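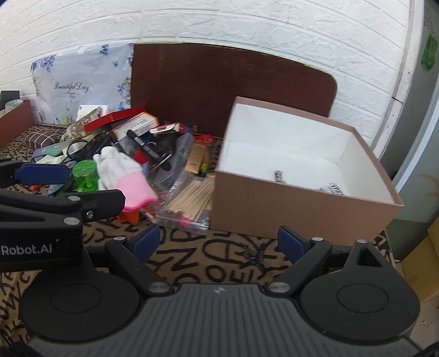
Kundow opens small-parcel packing room for home senders

Bravance branch now lets customers bring their loose items and pack them on site

Kundow, the parcel and gift box service, is pleased to announce that its packing room at the Bravance branch is open to all customers from July. The room is made for people who want to send one mixed box to a relative or a friend and who have many small things at home but no good place to sort them.

The idea came from the counter. During the past year the staff saw that many customers arrived with a full carrier bag and a box which was too large or too weak. They tried to pack while standing in the queue, and small articles were forgotten or put in the wrong parcel. In the new room the customer has a table, a cloth to lay everything out, and enough time to decide what goes in.

"A mixed box is a personal thing," said Keabetswe Mathebula, who manages the Bravance branch. "People put a watch together with a packet of snacks and some tape, and for the person who opens it this makes sense. We did not want to tell customers what to send. We wanted to give them a quiet corner and a box of the correct size."

How the room works

Customers can book a place at the counter or come without booking if a table is free. Each booking is for one household. The price is the same as for the ordinary parcel service, and the box is included. The rigid box offered in the room has a separate lid, so it can stay open on the table until the last item is chosen. Customers may also use their own box if it is clean and the corners are not damaged.

Before the room was opened to everyone, 17 households tested it over a period of two months. Their remarks led to several changes. The tables were moved closer to the wall, so that tall and flat items can be leaned there during the sorting. A cloth was added to every table, as small metal pieces were sliding on the bare surface. The scales were moved to the counter, where a member of staff now checks the weight together with the customer.

Advice on what to put where

Kundow has also prepared a short sheet of advice, written by packing trainer Themba Joubert. It is given free of charge to each visitor. The sheet recommends to lay out all items first, and to fill the box only after this. Heavy articles go to the bottom and into the middle. Watches and jewellery should be wrapped one by one in soft paper. Food packets should be closed, inside their date, and kept away from soap or anything with a strong smell. For medicines, customers are asked to speak with the counter before packing, because the rules are different for each destination.

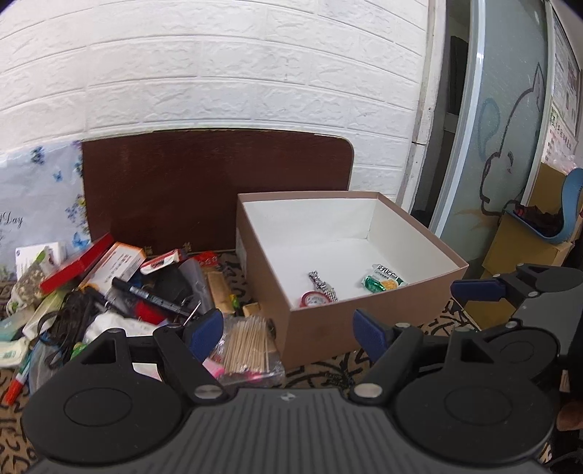
Can I put a wristwatch and food in the same box?

A wristwatch and sealed food may travel together inside the country, if the watch is wrapped separately and both are written on the contents form. For parcels going abroad, please ask at the counter first.

Next steps

A second packing room is planned at the Engelbrecht branch, which is larger and will have 7 tables. Kundow will decide on the opening date when the first results from Bravance are known. The first 100 customers who use the Bravance room will receive a roll of parcel tape to take home.

"Many visitors ask if they can come back with their children before the holidays," said Themba Joubert. "They are welcome. Children are very good at finding the last free place in a box."

About Kundow

Kundow offers parcel sending, gift boxes and packing materials for private customers. The packing room in Bravance is open during the normal hours of the branch. The last booking is at 5 pm.

Press contact: Keabetswe Mathebula, Kundow, Bravance branch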